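Equipment Review: Wasex Court 3 Portable Ball Machine
Geltness Racquet Sports Association, Facilities and Coaching Office
Prepared by Sreekumar Bhat
Posted 2/25/26

The Association operates eight outdoor tennis courts and three indoor courts, and lends practice equipment to affiliated clubs on request. The ball machine most often requested reached the end of its service life in November. The office then obtained a Wasex Court 3 on a trial basis and placed it in regular use at the Plemwood indoor courts. This review sets out our findings for clubs that are considering a purchase of their own.

The unit was bought at the normal retail price of $902, without discount. Neither the manufacturer nor the dealer has seen this text before publication.

Setup and first use

The machine arrives in one carton. The hopper is packed upside down over the body to save space and must be turned over and locked onto four posts before use. The locks are stiff when new. Two members of our coaching staff were unable to close the rear pair by hand on the first attempt, and the manual does not say how much force is acceptable. They have loosened with use.

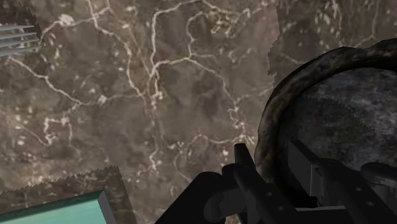
Charging from empty took slightly longer than the manual states. The charging port is placed low on the left side, behind a rubber flap, and the flap does not stay open by itself. Clubs that charge equipment in a dark storage room will find this inconvenient. The indicator light is clear and can be read from across a court.

Feed and accuracy

The trial used a log sheet on which coaches recorded each session, the type of ball, the settings and any faults. By the end of the period the log showed 3,554 balls delivered. Jams occurred only with pressureless balls that had lost much of their felt, and most were cleared by removing the hopper and turning the feed plate by hand. With pressurized balls in fair condition, no jams were recorded.

At low and medium speeds, the machine places the ball with good consistency. Coaches set a target zone behind the service line and were satisfied that a player of intermediate level could practice a single stroke without having to chase the feed. At the highest speed the depth becomes less reliable, and a proportion of balls land long. The effect was more marked with mixed ages of ball in the hopper. We recommend that clubs keep a separate set for the machine and replace the whole set at one time.

Topspin and backspin are both available. Topspin is convincing. Backspin is usable for practicing low approach shots but tends to float at anything above medium speed, and advanced players found it of limited value. There is no sidespin.

The side-to-side movement has two modes, narrow and wide. The wide mode covers the singles court from a position on the center of the baseline. The random setting is less random than its name suggests – several players reported that after a few minutes they could predict the next ball – and it should be regarded as a variation drill only.

Controls

The main panel has three dials and a power switch. All are large enough to operate with a racquet in the other hand, and the markings are printed in a size that older members could read without difficulty. A remote control is included. It starts and stops the feed and changes the direction, but it cannot change speed or spin, so a player working alone must walk to the other end of the court to make those adjustments. 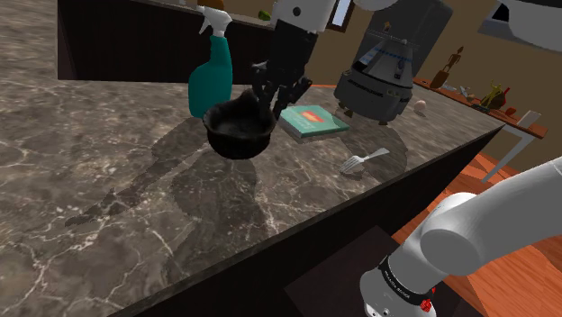
The remote worked at full court length in every indoor session. Outdoors, in bright sun, it performed equally well, although the small display on it was hard to read.

Comparison with the Bailly Rally

Several member clubs own the Bailly Rally, and the office borrowed one for side-by-side sessions. The Bailly is heavier and noisier, and its hopper is smaller. It is also the more accurate of the two at high speed, and its remote control adjusts every setting. For a club whose main users are competitive juniors or tournament players, the Bailly remains the better choice if the budget allows. For general membership use, beginner groups and clubs that must carry the machine up and down steps, we prefer the Wasex.

Transport and storage

The wheels are suitable for hard courts and paved paths. On grass or gravel the machine should be carried by two people. With the hopper inverted it fits in the trunk of a mid-size car. The handle has a small amount of play when fully extended, and this increased during the trial. The dealer has supplied a replacement bracket, which has not yet been fitted.

Noise was acceptable indoors. Play on the next court was not disturbed at low or medium speed.

Assessment

The Wasex Court 3 is recommended for clubs seeking a general-purpose machine for lessons and open practice. It is not recommended as the only machine for a performance program. The principal weaknesses are the limited remote control, the loss of depth control at top speed and the handle. The feed mechanism, the battery and the main panel gave satisfactory service.

The trial unit will remain at Plemwood and may be reserved by affiliated clubs through the equipment desk. Borrowing clubs are asked to use pressurized balls only, to return the unit fully charged, and to enter any faults on the log sheet kept in the hopper bag.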